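**Visit report: Plernomine staff store and packing room, Ulness site**

17 January 2025

The visit was arranged to see how Plernomine stocks and picks small grocery and health items for its staff store. Our own store at Quezada has the same range problem: too many small packs, not enough shelf depth, and a picking method that grew up without being written down. The visit took most of a morning. These notes cover receiving, shelving, picking and the stock file, in that order, with the points I would carry over listed at the end.

## Access and layout

The store is on the ground floor behind the loading dock. Visitors sign in at the dock window and get a badge. No safety shoes are needed past the yellow line, but they are needed before it, so bring them.

The stock area is one long room with a service counter at the dock end. Shelving runs along both walls and there is a double row down the center. The aisles are narrow. Two people can pass if one turns sideways, and a cart can't be used once picking has started. The site lists 14 bays, numbered from the counter and running clockwise. Bay labels are at eye level on the left upright only, which means that walking back toward the counter you read them late.

Ulness carries 3,672 units at full stock, according to the sheet posted inside the door. That figure is for single sale units. Outer cases held in the overflow cage are not in it.

## Receiving

Deliveries come in twice a week from the Urnov depot. Cartons are opened at the dock, checked against the delivery note, and broken down to shelf quantity before anything enters the room. Empty cartons never go past the counter. This keeps the aisles clear and is the largest single difference from Quezada, where we open cartons in the aisle and then have to climb over them.

Short-dated goods get a colored dot on the outer wrap. The cutoff is 40 days from the printed date. Goods inside the cutoff go to the front of the shelf and are entered on a separate page of the file. I asked whether the dots stay on. They mostly do on cardboard. On foil packs they tend to peel at the corners, and the staff have gone over to marking the shelf edge instead.

## Shelving

The units are slotted angle iron, bolted, in gray. Shelf pitch can be changed by moving four bolts per shelf, and the site has done this bay by bay to suit the goods. Snack packets have a taller opening and are stacked or stood up depending on the pack. Tubes and small bottles have a shorter opening to avoid wasted air above them.

Display boxes are kept where the supplier provides them. A tube of effervescent tablets stands badly alone and is easily knocked over by the next hand in, and a box with a low front holds a full set upright. When a box is down to its last row it is topped up from the cage, and the box itself is replaced only when the base gives way.

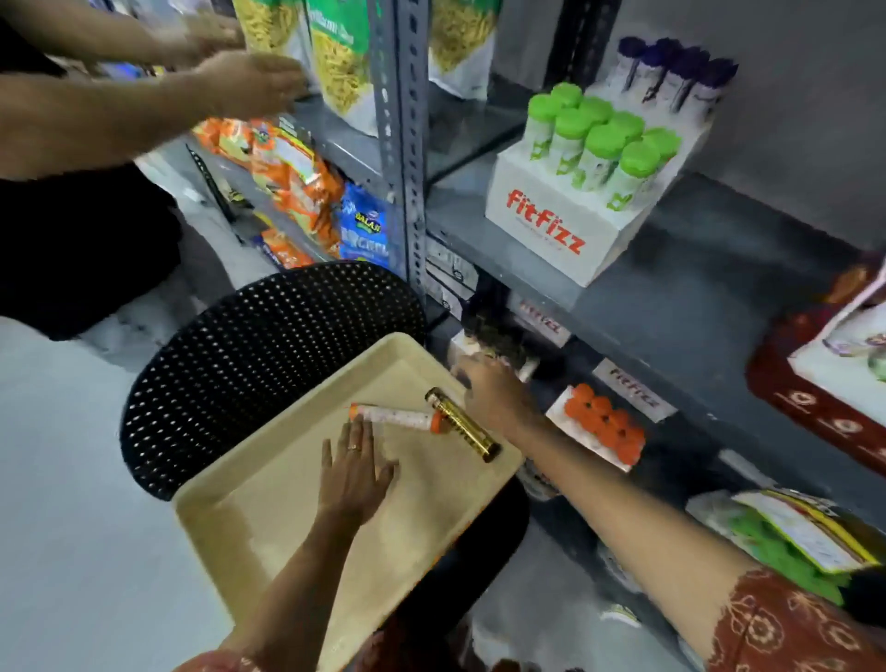 Picking is done to a tray, one order per tray. The picker takes the slip at the counter, works the bays in number order, and lays items flat with the printed side up so that they can be read off against the slip at the end. Nothing is bagged until that check is finished. Cylindrical items are a nuisance on a flat tray, and the raised rim does the work of keeping them aboard. The written method says to put tubes down last. In practice people put them down whenever they reach them and keep a hand near.

The tray goes on whatever surface is closest. There is no dedicated rest in the aisle, and this is the weakest part of the arrangement. A fold-down ledge on the end uprights has been priced but not ordered. One is due to be tried in February, on a single bay, at a height to be agreed with the people who do the picking.

Two pickers can share a bay provided they are working different levels. The rule is that the upper shelf has priority -- whoever is reaching up finishes first, and the other waits before bending or pulling anything forward. It sounds fussy on paper but takes no time.

## Stock file

The file is a plain spreadsheet with one line per product and one column per bay. It is updated from the slips at the end of each shift. There is no scanning. The site tested a handheld scanner and gave it up, as curved labels on narrow tubes needed several attempts each and the slips still had to be kept for the accounts.

The file is capped at 1,000 lines by local rule. Past that, a product has to be dropped before another is added. Slow lines are reviewed monthly. Flavors of the same product are entered as separate lines, which uses up the allowance fast but makes the count easier to reconcile. Quezada combines flavors, and our count differences are nearly all in those combined lines.

## Points to carry over

- Break down cartons before they enter the stock room.
- Set shelf pitch by bay. Ours is uniform and too tall for tubes and bottles.
- Keep supplier display boxes for anything narrow that has to stand upright.
- Enter flavors as separate lines.
- Label bays on both uprights (Ulness intends to do this as well).

Not recommended for us: the twice-weekly delivery, as our dock is shared, and the colored dots.

## Open items

Bolt size for the uprights was not confirmed. The tray supplier's part number is to be sent on. I also need the outer dimensions of the tray, measured over the rim, before we decide on a ledge of our own.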